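Been putting off the long table in the reading room since February. Started on it this morning with a cloth and an empty crate.

The rule at Skadcombe is that anything left on the table past closing goes back to a shelf, a person or the bin. I wrote the rule. I have not been following it.

Books first. They pile up faster than anything else. People pull out five, read one, and stack the rest flat because they can't remember where they came from.

Flat stacks are fine for a day. After a few weeks the bottom covers start to stick to the table, especially the glossy ones.

Then the small stuff. A speckled mug, little boxes, a bottle of water with not much left in it. None of it takes long to move. It just all has to be picked up one thing at a time. 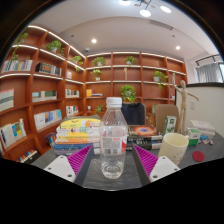
Chaiwat Suwannarat: please don't throw out half-finished water, the plants will take it. I've been saying this since we got the shelves.

Fair. Leftover water goes to the plants from now on. I put a 500 ml jug by the sink for it, so pour it in there and rinse the bottle.

The plants do need it. The little strip lights are on from opening until 11 at night and the pots up there dry out quicker than the ones at home.

Coasters: please use them. I spent most of an hour on one ring near the window end and it's still there if you catch the light right.

The wooden mannequin stays. Waraponrn Nakpan asked, so yes, it's for the drawing group and it lives with the plants behind it, where they can see it from the chairs. Change the pose if you like, just don't force the joints. 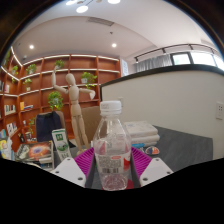 The chairs don't match and I'm leaving them that way. The navy ones are easier to wipe down, the tan ones are better for sitting in all afternoon.

I have 310 books in the list for this room and 3 I can't place at all. No stamp, no name inside. If you lent us something and forgot, message me.

Crate is under the table for anything unclaimed. I'll go through it at the end of the month – after that it goes to the swap shelf at Naltutness.

Still to do: dust the upper shelves, which means finding the step stool.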